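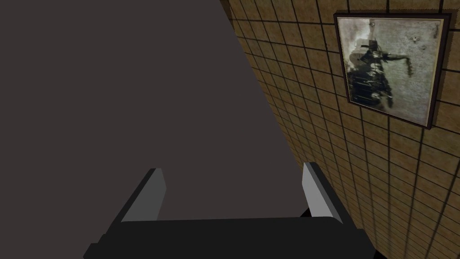 A dark, matt surface set against a tiled wall.

The return of the shared kitchen

When the Skikau housing association opened its first shared kitchen, few members expected it to be used after the winter. It now serves 106 households, and the waiting list for evening places has been closed until July.

The association's housing officer, Kumudini Munshi, attributes the demand to the size of the newer flats. Many have two rings and no oven. Residents pay a small monthly charge and book by the hour - the period from six o'clock is the most sought after.

Not all members are content. Roy Kettle, a tenant of long standing, has asked that the rules on storage be reviewed, as dry goods are often left on the shelves for weeks. A second kitchen, at Tilo Court, has been approved in principle. It would provide over 1000 bookable hours a year.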